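Sorting Day at Ellery: Your Questions

Everything you need before you bring your empties along!

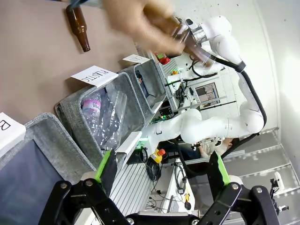 Gray fabric bins with their cards, and two clear bottles in PLASTIC.

Do I have to sort at home first?
No! Bring it all mixed in one bag if you like. Half the fun is doing it at the table with everyone else.

Which bin does a glass bottle go in?
The one marked for glass - brown, green and clear can all go in together. Leave it on the tabletop if you're not sure and ask Heather Whitcombe.

Should I crush my plastic bottles?
Please do, they take up so much less room. Whole ones are welcome too, and so are bottles with the label still on.

What about caps?
Screw them back on. Loose caps slip down into the bin corners and they're a pain to fish out.

Do things need to be spotless?
A quick rinse is plenty. Nothing with liquid in it, please - the bins are fabric and they soak it up.

How much can I bring?
Up to two bags each. We took in about 300 bottles last time, which thrilled us, and we'd love to beat it in May!

Who do I ask about larger loads?
Mounir Naciri, at the Stoltley desk.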